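Pegboard Without Regrets
Laryea Home Workshop Pages > Walls and Storage

Every garage has a pegboard phase. It starts with one good Saturday-morning idea and ends with a hammer on the floor, a hook still swinging, and you standing there in socks. What follows comes from my own wall in Flarnodgate, which has been put up twice, and from Remo Serra, who watched the first attempt from a lawn chair.

Leave a gap behind the board. Hooks have to go through and turn up at the back, and a panel screwed flat to drywall won't take a single one. Furring strips are the usual answer. Old paint stirrers also work, and you have more of those than you think.

Find the studs. Drywall anchors are fine for a calendar. They are less fine for a calendar plus every wrench you inherited.

Buy the hooks after the board, and take one home to try before you buy the bag of 100. Hole sizes differ, and a thin hook in a big hole will come out with the tool every time, like a dog that wants to go along.
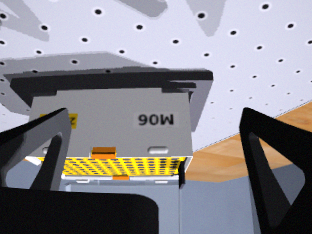 Page last changed: 13 December 2025

Lay everything out on the floor first. Mark the outline of the board with painter's tape, set the tools inside it, and shuffle them until you're bored. Then leave it overnight and see what you trip over. Those are the things you use, and they go at elbow height.

Heavy things go low and near a strip. Long things go at the ends. Anything with a blade goes higher than the tallest child in the house, and children grow, so check again next year.

If hooks wander, a dab of hot glue at the base holds them and peels off later with a putty knife. Zip ties through two neighboring holes do the same job and look worse. I use zip ties.

On drawing outlines around the tools: Salamatu Antwi wrote in to say it changed her life. It has changed mine too, in that I now own a very neat outline of a tape measure.

Wipe a painted board with a damp cloth and a drop of dish soap. Don't soak hardboard. It swells, and then the hooks don't go in, and then you are shopping again.

Leave 4 inches clear along the bottom if a workbench sits under it, or you'll be fishing screws out of the crack until you move house.

Small parts: jar lids screwed under a shelf beat every clever bin I've bought, including the Brurero set, of which I can now find 7 pieces.

More in this section: Hanging a Ladder Flat; Extension Cords, Coiled and Otherwise; What to Do With Half a Can of Paint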